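Jarkholm club gets its glider tow tug back in the air

Jun 15, 2022

The big yellow tug is flying again! Members of the Jarkholm model flying club gathered on the hill field at the weekend to watch the Padilla, the club's much-loved glider tow plane, lift off on its first outing since a heavy landing in February broke the undercarriage mount and split the fuselage behind the wing.

Sajib Howlader, who did most of the rebuilding in his garage, had the sticks for the first flight. The Padilla was off the grass in a few lengths, climbed out over the beech hedge and came round for a low pass with the flaps down that got a proper cheer from the pit tables. After two circuits for trimming (a touch of right rudder, a little less down elevator) he brought it in, checked the wing bolts and called for the first glider.

That was Gönül Yazıcı's Trorkard, a slim white sailplane she built over two winters and had only ever launched from a bungee. The tow went up smooth as you like, straight into the breeze, and she let go of the line well above the tree tops. What followed was a lovely long float, with the Trorkard circling in weak lift over the car park and coming down almost at her feet. "I had forgotten how quiet it is up there once the tug drops away," she said. "I could have stayed all afternoon."

The repair itself is a fine piece of work. The broken section was cut back to sound wood and a new ply former let in, then the whole lot was covered with light glass cloth and painted. The undercarriage now sits on a wider plate, which spreads the load on rough ground, and the old tow release has been swapped for a stronger one on its own channel. All of that added 139 grams, and the motor doesn't seem to have noticed.
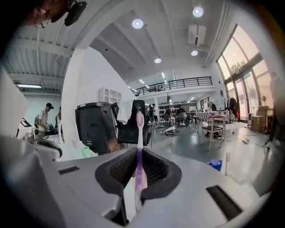
Mutua Kombo flew next with his big foam trainer on the line, mostly to see whether it could be done, and it could. Doğukan Güneş then took over the tug for the last few tows and had a good word for the new flap setting, which brings it down the approach much more slowly than before. The battery packs were still giving plenty at the end of each flight.

Sun-ja Yoon is now putting together a tow evening for anyone with a glider and a working release. The Hirkier model shop has put up a £40 voucher for the longest flight from a 300-foot launch, and newcomers can have a go on a buddy lead with one of the regular pilots. Bring a spare tow line if you have one, as the club is down to its last good length.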